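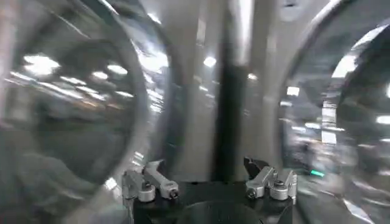
Wrist view, laundry cell, Stukdale

Fault review, April 23, 2022
Attending: B. Mrema, M. Oakley

1. Fault
Gripper stopped with code 11 during door handling. Peak force logged at 133 N. Arm held position until the stop was reset by hand. No injury. 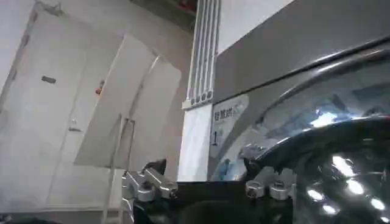
Did the force limit trip late?
The limit tripped on time, but the Salian controller was still running the September settings.

2. Findings
Oakley reported play in the left finger bracket. Two screws were below torque. Mrema noted that the same code came up at Grusarville

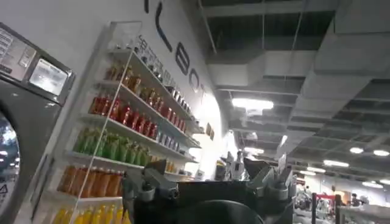

and was closed there without a bracket check. That report is to be reopened.

Door tasks stay at reduced speed, with one person at the stop button.
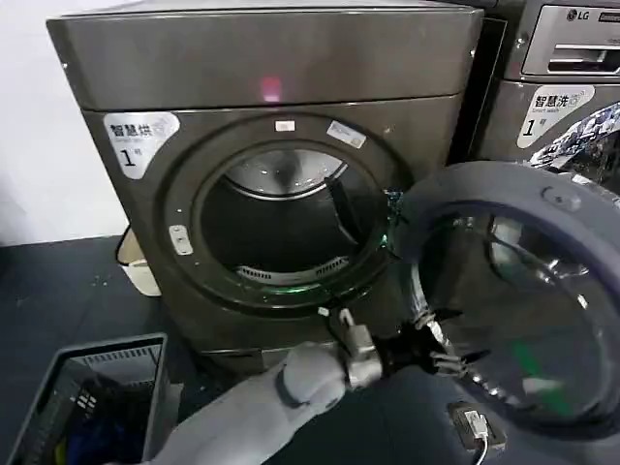 3. Actions
Mrema: load current settings, run 6 test cycles.
Oakley: replace screws, send old ones to Famgate.
Item 2 stays open.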